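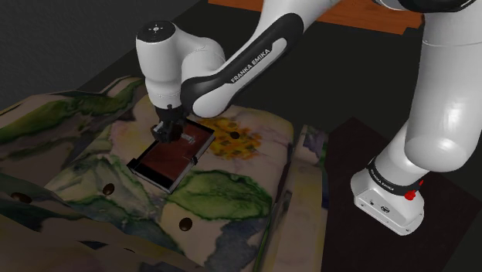
Puden: simulated grasping of flat objects on patterned soft furnishings

Version 4, 15 Jan 2023
Maintainer: Abdelkrim Shehata

Summary

Puden is a set of simulated grasp episodes for a single Franka Emika arm with its two-finger gripper. The target is a book lying flat on an upholstered surface. The set was built to measure how much a grasp policy trained on plain table tops loses when the support surface carries a strong print, and how much of that loss is recovered by randomising the fabric during training. All episodes are rendered; the release holds no real-robot data.

Contents

1292 episodes over 84 fabric textures. Each episode has colour frames, depth, joint positions, gripper width, the object pose and a success flag. Textures fall into four groups: plain, striped, geometric and botanical. The botanical group uses large leaf and flower motifs in watercolour style, and is the hardest for every policy we tried. Tufting buttons are part of the mesh and are kept in the collision model.

16 textures are held out for testing. They are listed in the split file and should not be used for tuning, including the choice of augmentation strength.

Method

The baseline policy, Tirkik, predicts a grasp point and a wrist angle from one colour and depth pair. Sarkum is the same network trained with the fabric swapped at the start of every episode. Nothing else differs between the two: same optimiser settings, same number of steps, same seeds.

Success means the book is lifted clear of the fabric and still held at the end of the episode. Contact alone does not count.

Findings

Tirkik does well on plain fabric and drops sharply on the botanical group. Most of its errors are grasp points placed on a printed motif — a dark leaf edge is easily taken for the edge of a book cover. Sarkum closes most of the gap. What remains is mainly contact failure near the tufting, where the fingers meet the fabric before they reach the book.

Removing depth hurts both policies, Tirkik more.

Known limits

Cushions are modelled as rigid with a friction layer. A real cushion gives under the fingers, so success close to the surface is probably misjudged. Books are closed rigid boxes and cannot open or bend. Lighting is soft and from above throughout; we have not tested low side light.

Object poses in the August release were stored in the camera frame. They are now in the robot base frame — scripts written for the old files need the conversion in the Belkadi loader.

Use

Load with Belkadi, passing the split name and the texture group. Depth is in metres, angles in radians. Please report results per group as well as the overall mean, which hides the botanical drop.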